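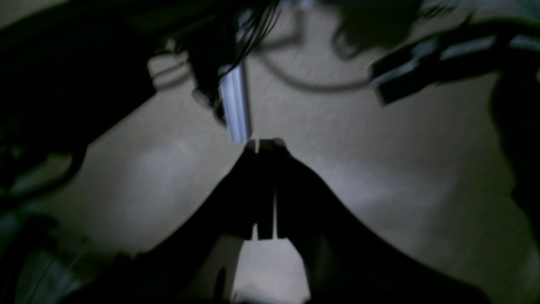
What does the folding cell change for the people on shift? Mostly the order of the work: the operator sorts and stages first, then clears stops and checks folds, and hand folding is limited to whatever the cell rejects.

Workshop > Notebooks > Textile handling
Entries Parts Wiring Shifts Search
Filed under: Cell log, Staffing

Thu 11 July

Ran the Damow batch with the new grip force limit. Target 100 pieces. Stops were mainly double picks on thin cloth. Lowering the approach speed helped on the flat pieces and made no difference on bunched ones. Left the limit where it is until the Kuroda controller update is in.

Staffing: Carolina Garcia has redone the rota. Formerly 3 people folding, now 2 at the staging table and 1 on the cell. The cell post rotates every 3 hours. Complaint from the staging side is that the pace is set by the cell and there is no natural point to stop and talk. Agreed to try a manual hold button at the table. Breler quote for the button box requested. 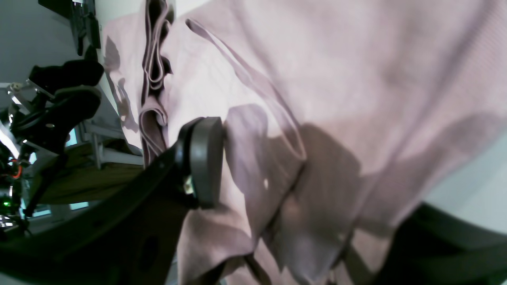

Finger pad against pink cloth, Palidness cell.

Pad wear to be logged per shift from now on, by whoever has the cell post. Fault codes go in the same sheet. Training for the remaining folders moved to September; until then they do not clear stops alone.

Open: who signs off rejects when the cell post is on break.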